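The Brarnport Household Letter
March 22, 2021

FOLDING, OR THE LACK OF IT

Last month I asked readers which household job they put off longest, and 379 of you wrote back. I had expected ovens. I had money on ovens, in fact, with someone in my own house, and I have paid up. The winner by a wide margin was folding the laundry, with 288 votes. Gutters got a respectable showing. One household in the hills above town answered "all of it," which I have entered under miscellaneous.

What surprised me was how few of you mind the washing. Washing is easy. You push a button and go have a sandwich. Drying is much the same, if you have a dryer, and if you have a line there's at least some fresh air in it. The trouble starts when everything is clean and has to be turned into flat things that fit on a shelf. A clean pile asks for very little. It doesn't smell, it doesn't leak, and it can be moved from the bed to the chair at night and from the chair back to the bed in the morning for most of a week. Several of you described exactly this arrangement and asked if it counted as a system. I'm inclined to say yes.

The letters fell into two camps. The first camp folds everything the minute it comes out, while it's warm, standing up. These people write short letters. The second camp has a heap. Letters from the second camp ran to three pages and often included a history of the heap, with notes on what had been found at the bottom of it. A swimsuit in one case, which had been missing since August and replaced twice.

I belong to the second camp and have for years. In the interest of research I spent two weeks trying out the advice you sent in, and I can report on it with mixed pride.

The most popular tip was to sort before folding. Towels in one place, shirts in another, and anything soft and shapeless off to the side until you're feeling strong. I was skeptical, as it seemed like adding a job to a job, but it does go faster. Folding eleven towels in a row takes no thought. Folding a towel, then a sock, then a pair of pajama pants, then a pillowcase takes a kind of concentration I prefer to save for my taxes.

The second tip was to begin with the biggest item. A blanket or a sheet can make up half the pile all by itself, and once it's gone the rest looks like something a reasonable person could finish. This works on me every time, even though I know perfectly well it's a trick. The socks are still under there. There are just as many of them.

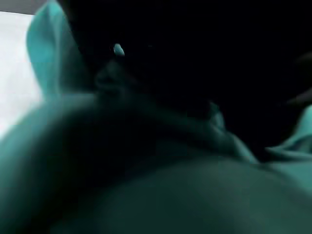

Dark things are the exception to all of this. Put navy, black and deep green together in the evening under one lamp and you may as well be folding a cave. I have matched a navy sock to a black one so often that I now consider it a pair. A reader on the east side of town folds her darks at the kitchen window before noon and everything else whenever she gets to it, and I tried this and was annoyed by how well it worked. If you don't have a good window, lay a white towel on the bed first and fold on top of that. You can at least see where a sleeve stops.

Now, fitted sheets. I received more mail about fitted sheets than about the school bond. Eighteen separate methods came in, four of them with diagrams, and one of the diagrams had arrows going in both directions on the same line. The standard advice is to put a hand in each of two corners, bring your hands together, flip one corner over the other, and then do the same again with the two that are left. I did this slowly at the dining table and got something close to a rectangle. I did it again the next day and got something close to a turnip. My own practice remains what it was: fold it in thirds, roll it up, and put it inside one of its own pillowcases with the rest of the set. It looks fine from the hallway. The pillowcase hides everything, and when it's time to change the bed you're carrying one bundle upstairs and not hunting for four pieces.

Fleece and other puffy throws won't stay folded no matter what you do, and I'd stop asking them to. Roll them from the short end, press the air out as you go, and stand them up in a basket. Three will fit where one folded blanket used to slump. Heavy quilts can go over the back of a chair, provided you own a chair that isn't already holding the heap.

On folding boards, I tried the Heinonen, a hinged plastic affair lent to me for the two weeks. It makes very handsome shirts. It also needs a flat surface larger than any I had clear, as my flat surfaces were covered in laundry. The Warka hamper, with its three divided bags, was more use to me, mostly for taking the sorting out of my hands before the wash even happens. The middle bag is a bit narrow for towels. I've been asked about the Pretus shelf dividers and haven't tried them yet — I would need to have stacks first.

A few readers wanted to know how long all this ought to take. I timed one full load from basket to drawer and it came to nineteen minutes, with the radio on and one break to look for the other glove. I had been putting that load off for five days. I leave you to do the arithmetic, as I would rather not.

For those who asked, 130 of your tips have been typed up and are in the binder at the front desk of the Brarnport library, next to the seed catalogs. Please put the pages back in order. The fitted sheet section has its own tab.

Next month's question is about the kitchen drawer, and you know which drawer I mean. Replies can be left in the box by the library door or sent to the usual address. Keep it under 1000 words, please, and if you're enclosing a diagram, have the arrows go one way.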